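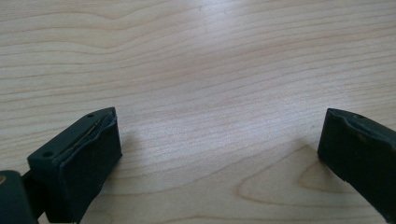
*Gripper B, jaws open over the bench. Seam along the top of the left finger.*

**Lencho gripper comparison: progress report for July**
To: Sigrún Hedegaard, Brekness
From: Corentin Pichon, Flevurville bench

Sigrún,

You asked for a shorter report than last time. I have left out the part on cable ties, though it remains available on request.

**Where we are**

The plan was to compare 3 hand-held grippers on the same set of pick-and-place tasks, 900 demonstrations in all, and recommend one for the second phase. Gripper A is finished. Gripper B is most of the way through. Gripper C is in customs, where I am told it is very well looked after.

A did what its data sheet said, which made for a dull two weeks and a thin folder of notes. It is light, it tracks well, and operators can work with it for a full morning before they start resting an elbow on things. Its weak point is flat objects. Anything thinner than a coaster gets pushed across the table with great confidence.

B is the one people reach for. The wide opening helps with mugs and boxes, and the broad pads forgive a sloppy approach. Þórey ran the mug task with both and asked to keep B for the rest of the day, and I have counted that as a finding even though the scoring sheet has no column for it.

**Finger pads**

The pads are B's problem. The facing has a raised, uneven rim on both fingers, and on the left one there is a narrow seam where the top face meets the pad. Aksel thinks the glue is giving up. Vodbridge, who supplied the fingers, think we are gripping things too hard, with a gripper. We have agreed to disagree until they send the spare set.

For now Aksel checks the pads at the start of each session and writes down any change. If the lip catches on an object, we mark the run and repeat it. So far that has cost us 8 repeats, all on the fabric task.

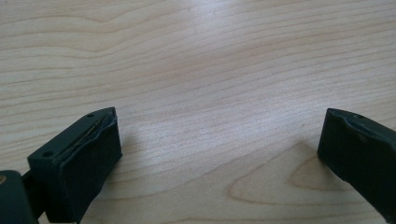

*Gripper B again, fingertips just above the tabletop, nothing in the jaws.*

**Camera and lighting**

Both grippers carry the same camera, so the views should be comparable, and mostly they are. The bench has a handsome pale wood top that throws a patch of glare into the upper part of the view. Bergþóra wants a matte mat. I want one too, but we ran all of A on bare wood, and changing the surface halfway would hand the skeptics a gift. The mat waits for phase two. In the meantime we are scoring tracking on the glare area separately, so that you can see how much it matters.

The fingers also take up a fair share of the lower corners. That is the price of chunky fingers, and the training team has so far only complained once, in writing.

**Money**

On budget, apart from shipping for C, which I will explain when I understand it.

**Next**

- Finish B's fabric and cutlery tasks
- Fit the spare fingers from Vodbridge and rerun a small set, to see if the pads change the scores
- Start C, if released
- Draft recommendation, with or without C

**What I need from you**

A yes or no on the draft going ahead with 2 grippers if C is still stuck when B is done. Thursday would be good. My vote is yes; Aksel's is to drive to the airport.

Corentin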